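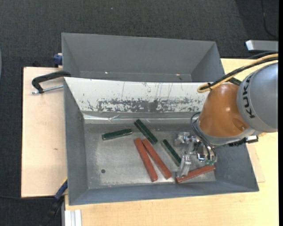

Bin picking, week whatever

Last updated: 13 March 2025

The plan for the long weekend was to get the arm to empty one bin into the other without me touching anything. I have now touched everything, several times, including the carpet with my forehead.

For anyone new, we share a workshop with a secondhand KUKA that cost our little group $2,780 plus a truck and a great deal of swearing. The job is dull on purpose: green bars and reddish-brown bars go in the front bin in any old heap, and the arm sorts them out. A toddler could do it. A toddler would also want paying in biscuits, so we persist.

Saturday was mostly clamps. The bins had been creeping across the tabletop a few millimetres at a time, and every calibration I did in the morning was fiction by lunch. I clamped the front one at the rim where it meets its neighbour, re-ran the corners, and got the error down to 2 mm. I was unbearable about this for the rest of the day.

Then the picking. Out of 143 attempts, 57 came off cleanly. The middle of the bin is fine. The corners are where my weekend went — the finger wants to come straight down, the wall slopes in to meet it, and any bar lying near the crease gets nudged instead of gripped. I tried tilting the approach, which helped on one side and made the hose do something alarming on the other.

The dark green ones are worse than the reddish ones, by the way. Omska, our vision code (I named it at one in the morning, leave me alone), loses their edges in poor light and reports a perfectly good bar as two stubby ones. Then it tries to pick up the gap.

Still to do: a slower descent near the walls, a better lamp, and tidying the cables at the wrist before one of them snags. I also want to try the Tovora fingertips if they ever ship. The website says April. It doesn't say which one.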